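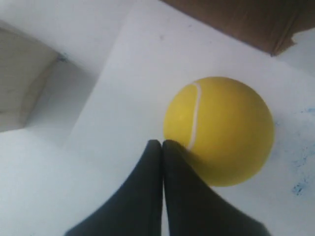 *Yellow ball, right of center.*

**Bisden Street Games Club - June meeting**

Present: Huệ Triệu (chair), Sơn Phùng, Matvii Bilyk, Khải Cù (notes). Bülent Yalçınkaya joined at item 2.

**1. Spring block party**

Huệ read out the final count: 136 people signed in, our best turnout yet! Matvii wants the three-legged race back next year, and everyone agreed loudly.

**2. Money**

Balance is $591 after paying Jendar for the tent. Bülent still has the receipt for the chalk and will send it to Sơn.

**3. Summer evenings**

Fridays on the Gruvari lot, starting at 6:30. Kickball first, then four square for the little ones. Sơn has drawn up a bracket for 8 teams and it looks terrific - nearly full already. Khải to ask Lò Bakery about rolls.

Rain plan: long talk, no decision. Huệ will call the school about the gym.

**4. Other**

Whistles: buy 2. Matvii offered to teach double Dutch, and we said yes before he finished the sentence.

Next meeting same place, 7:00. Bülent brings the folding chairs.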